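4장. 손 그리퍼로 예시 데이터 모으기

4.1 시작하기 전에

3장까지 따라오셨으면 프로그램 설치랑 케이블 연결은 끝난 상태일 거예요. 이제부터가 진짜 일입니다. 양손에 그리퍼를 하나씩 들고, 로봇이 배웠으면 하는 동작을 사람이 직접 해 보이는 거죠. 저는 Firnine 작업대에서 이걸 몇 달째 하고 있는데, 처음 200개는 거의 다 버렸어요(눈물). 그래서 이 장은 제가 그때 누가 좀 알려 줬으면 했던 내용 위주로 썼습니다.

기록 프로그램은 Fundley 1136 버전 기준이에요. 1129 버전을 쓰시는 분은 메뉴 이름이 조금 다릅니다. '세션'이라고 된 걸 '작업'으로 읽으시면 돼요.

4.2 자리 잡기

1. 작업판 위를 치우고 이번 과제에 쓸 물건만 올려 둡니다. 휴대폰, 커피, 장갑 전부 치워 주세요. 저는 커피를 한 번 올려 뒀다가 그날 오전에 찍은 걸 통째로 다시 했습니다.

2. 머리 카메라를 쓰고 고개를 살짝 숙여 보세요. 미리보기 화면에 작업판의 네 모서리가 다 들어오면 됩니다. 안 들어오면 의자 높이부터 맞추세요. 카메라 각도는 맨 나중에 건드리는 게 편해요.

3. 그리퍼 케이블을 몸 쪽으로 늘어뜨립니다. 판을 가로질러 넘어가면 물건을 쓸어 버리거든요. 저는 케이블이 손목 아래로 한 번 둥글게 처지는 정도를 좋아합니다. 팽팽하면 손목이 금방 피곤해져요.

4. 양쪽 집게를 끝까지 벌렸다가 끝까지 오므립니다. 프로그램의 막대 표시가 0에서 100까지 움직이는지 보세요. 100까지 안 올라가면 보정을 다시 하고 오셔야 합니다(3.4절).

주의: 보정이 안 된 채로 찍은 예시는 나중에 고칠 방법이 없습니다. 파일은 멀쩡해 보이는데 학습을 돌리면 로봇이 물건을 허공에서 놓아 버려요.

4.3 예시 하나 찍기

1. 세션 메뉴에서 과제를 고르고 '대기'를 누릅니다.

2. 두 그리퍼를 판 앞쪽에 두고 1초쯤 가만히 있습니다. 이 정지 구간이 시작점으로 잡혀요.

3. 발판을 한 번 밟고 동작을 시작합니다. 길쭉한 물건은 가운데쯤을 잡는 게 안정적이에요. 끝을 잡으면 기울어지고, 기울어지면 나도 모르게 손목을 꺾게 됩니다. 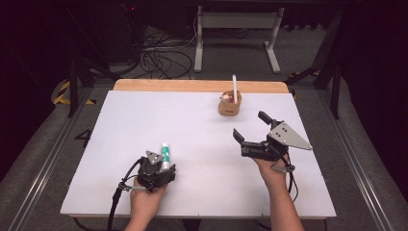

4. 한 손이 물건을 들고 있는 동안 다른 손은 너무 멀리 보내지 마세요. 쉬는 손을 무릎에 내려놓는 버릇이 있는 분들이 많은데, 그러면 카메라에서 그 손이 사라지고 위치 추적이 끊깁니다. 저도 아직 가끔 그래요.

5. 물건을 목표 자리에 놓고 집게를 완전히 벌린 다음, 손을 몸 쪽으로 뺍니다. 벌리다 만 상태로 빼면 물건이 딸려 와요.

6. 발판을 다시 밟아 끝냅니다. 삑 소리가 나면 저장된 거예요.

참고: 속도는 평소보다 조금 느리게, 그렇다고 슬로 모션은 아니게요. Valquíria Pacheco 님이 처음 교육해 주실 때 "물이 찬 컵을 옮긴다고 생각하세요" 하셨는데, 저는 지금도 그 속도로 합니다.

4.4 배치 바꾸기

같은 자리에 같은 물건을 놓고 계속 찍으면 로봇은 그 자리만 외웁니다. 저는 예시 하나가 끝날 때마다 물건을 손바닥 하나만큼 옮기고, 가끔 방향도 돌려요. 통이나 컵처럼 다른 물건을 꽂아 두는 용기가 있는 과제라면 용기도 같이 옮겨 주세요. 이걸 자꾸 까먹게 되니까 발판 옆에 메모라도 붙여 두시길!

왼손과 오른손 역할은 과제 설명서에 적힌 대로만 합니다. 중간에 손을 바꾸고 싶으면 세션을 새로 여세요.

4.5 버릴까 말까

물건을 떨어뜨렸을 때는 바로 발판을 길게 밟아서 취소하세요. 다만 잡기에 한 번 실패하고 곧바로 다시 잡은 건 남겨 두셔도 됩니다. 저는 이런 걸 일부러 지우지 않고 '재시도' 꼬리표만 붙여요. 로봇도 실수한 다음에 어떻게 하는지는 배워야 하잖아요.

반대로 다음 경우는 무조건 취소입니다.

- 화면에 빨간 '추적 끊김' 글자가 뜬 경우
- 다른 사람 손이 판 위로 들어온 경우
- 케이블이 물건을 건드린 경우

4.6 마무리

세션을 닫으면 업로드 창이 뜹니다. 담당자 이름과 과제 번호를 확인하고 '보내기'를 누르세요. 용량이 커서 시간이 꽤 걸리는데, 그동안 그리퍼 케이블을 뽑으면 안 돼요. 저는 이때 집게 안쪽을 마른 천으로 닦습니다. 손때가 끼면 얇은 물건이 미끄러지더라고요.

업로드가 중간에 멈추면 5.2절을 보세요.

최종 수정: 2020년 3월 25일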